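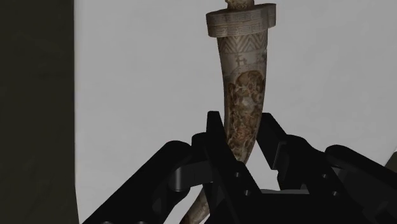 Basement window well keeps filling up – replace the well or just the drain?

Posted by Brikirus in Windows & Doors

House is a 70s split level, two egress size windows on the back side. One of the wells fills up every time we get a real storm. Last October it got up past the sill and came in under the frame, soaked the carpet in that corner. Well is corrugated metal, rusty along the bottom but still bolted tight to the wall. There's gravel in it, no idea how deep. Never found a drain pipe, didnt dig much though.

Got one quote from Tindall Window & Well to pull the whole thing and put in a new one with a drain tied to the footing tile. Way more than I wanted to hear. Guy at the hardware store says just buy a plastic cover. Window itself is ok, vinyl, opens and closes fine.

Anybody dealt with this? Want it sorted before we put new carpet down.

Rerkitz

Look up first. Where's your downspout? Mine dumped 2 feet from the well and I spent a whole summer blaming the well. Put a 12 foot extension on it, regraded the dirt so it slopes away from the house, done. Cost me next to nothing.

If its still filling after that, dig out the gravel. Old gravel packs up with silt and leaves and then it holds water like a bucket. Go down as far as you can – you may hit a pipe with a grate on it, or a pipe with no grate that's full of mud. Run a hose in it and see if it takes water. If it drains, clean gravel back in and keep the top a few inches below the sill. If there's no pipe at all then yeah, you're probably looking at something like that quote, but get another one. Ask if they're tying into the footing tile or a sump, and ask who fixes the lawn afterwards.

Surface rust on the well I wouldn't worry about. Holes, different story.

Brasell

Cover. I paid about 400 for a custom one, polycarbonate, fits tight to the wall. The cheap bubble ones blow off, ask me how I know. Make sure it lifts off from inside with no tools if that's a bedroom window, inspector will want that.

Wont help if water is coming up from underneath tho.

homeowner_36

same problem here, did you ever get it fixed? also what size is the window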